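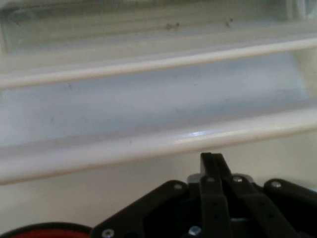
Figure 1. Pale plastic interior with two rounded rails.

Does a café bring a high street back? A small study of Nesstead

Introduction

When the old bakery in Nesstead closed, the local paper ran the story as the end of the high street. When a café called Piltville opened in the same unit, the paper ran that as the start of a revival. I wanted to know if either claim could be backed up. My course asked for a report on a change in local trade, and the café was close enough for me to visit often.

The council's leaflet says new food and drink businesses "bring footfall that benefits every trader". It gives no source. I wrote to ask for one in March and was sent another copy of the leaflet.

Background

The café is run by Melnychuk, a family firm which already has a shop in Millitz. The unit stood empty for most of a year before they took it. They were given a grant of £3,000 towards the shopfront, and the rest of the fitting out was paid for by the firm. The menu is short: coffee, toasted sandwiches, soup and two or three cakes.

Method

I handed out 220 paper questionnaires outside the café and at the bus stop opposite. I got 100 back that were filled in well enough to use. I also spoke to the owners of six nearby shops, all of whom asked not to be named.

The questionnaire asked why people had come into town, where else they had been and how much they expected to spend. The last question was a mistake. People guess, and they guess low if a friend is standing next to them.

Findings

Most people who used the café said they were coming into town anyway. A smaller group had come for the café itself, and of those only a few went on to buy something elsewhere. The chemist was the usual second stop, and I suspect it would have been without any café.

The shop owners did not agree with each other. Two said trade was better, three saw no change and one said the café had taken her lunchtime sandwich customers. None of them would show me takings, which I understand, but it means that "better" is only an impression. One of the two who reported an improvement had also changed his opening hours that spring.

The firm's own poster claims 1,000 customers in the opening week. I asked how this was worked out and was told it came from the till. A till counts sales – a person who buys a coffee and goes back for a cake is there twice.

Discussion

I like the café and the soup is good. That is a separate matter from whether it has helped the street. My sample leans towards people who catch buses and have time to fill in a form, and I have no figures from before the opening to compare with. A proper answer would need counts taken on the same corner before and after, and the council did not take any.

The grant was small, so perhaps it does not matter much. I would still want to see the evidence before the same leaflet is used to support a second one.

Report handed in August 29, 2020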